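The Zunon only stores what you tell it, so don't skip the naming bit. I did, the first time, and ended up with a whole winter of readings filed under "Untitled".

## 4. Setting up your rain gauge display

I'm assuming you've got the outdoor collector on its post by now (section 3) and the batteries are in. Grab a cuppa, find a spot at a desk or table, and have a pencil handy for the pairing code. The display shows it for a few seconds and then it's gone!

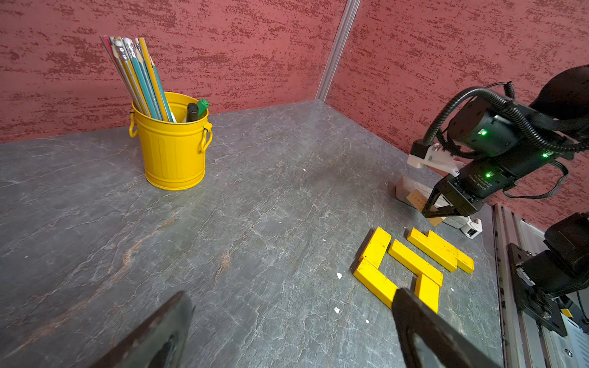
### 4.1 Pairing the display

1. Hold down the **Mode** button until the screen blinks. Mine takes a good long press, so be stubborn about it.
2. Jot down the code that comes up. If yours says 766, you're looking at the firmware number, and the code is on the next screen.
3. Head outside and press the little rubber button under the collector's funnel. You've got 2 minutes before the display gives up.
4. Come back in and check for the raindrop icon. Solid means paired, flashing means it's still looking.

> **Note:** If you've got the Wuretti repeater, plug it in before step 1. I've tried it the other way round and had to start again every single time.

### 4.2 Telling it where it lives

Press **Menu**, scroll to **Site** and type in a name. Anything up to twelve characters will do. I've got "Back paddock" and "Shed", and I keep a paper log going alongside them, mostly out of habit (and a bit out of mistrust, if I'm being fair to the thing).

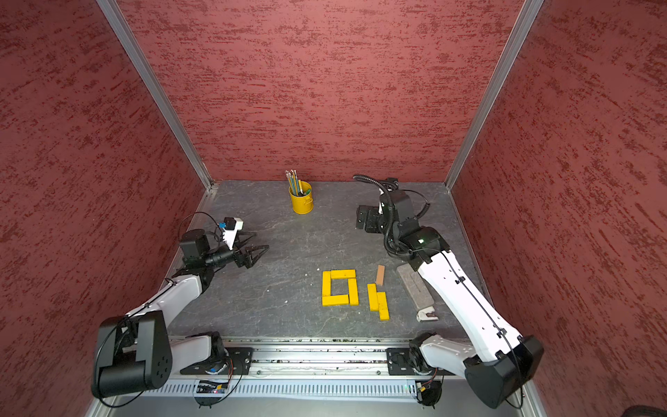
Once the name's in, pick your units. It comes out of the box set to inches, which is no use to me, so go to **Units**, choose **mm** and press **Mode** once to save. Don't hold it down or you'll be back in pairing mode, muttering.

### 4.3 Checking the calibration

1. Take the leaf screen off the collector and make sure the funnel's clear. Spiders love it in there.
2. Set the display to **Test** so the water you're adding doesn't land in your July totals.
3. Pour 100 mL of tap water into the funnel, slowly. A thin dribble is what you want, and a big slosh will jam the tipping cup and give you a low reading.
4. Compare the reading with the figure printed inside the battery cover. If you're within 5 per cent, leave it be.
5. If you're outside that, give the Desano screw a quarter turn clockwise to bring the reading up, or anticlockwise to bring it down, then pour again.

**Caution:** Never tighten that screw all the way. The thread is plastic and Timmermans only sell it as part of the whole cup assembly.
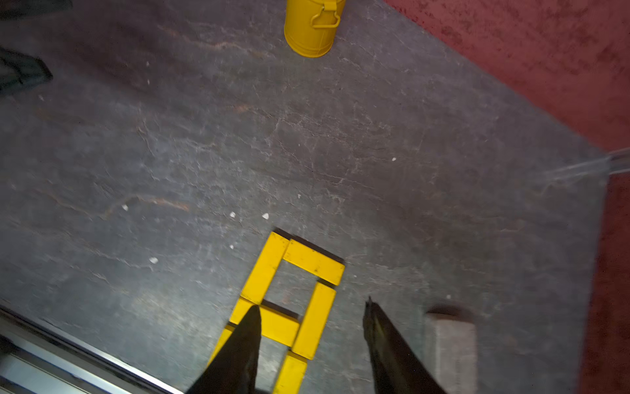 *Yellow blocks laid out on the dark grey surface.*

When you're happy, switch from **Test** back to **Record** and pop the leaf screen on again. The first proper total shows up at 9 am the next morning, so leave the display switched on overnight.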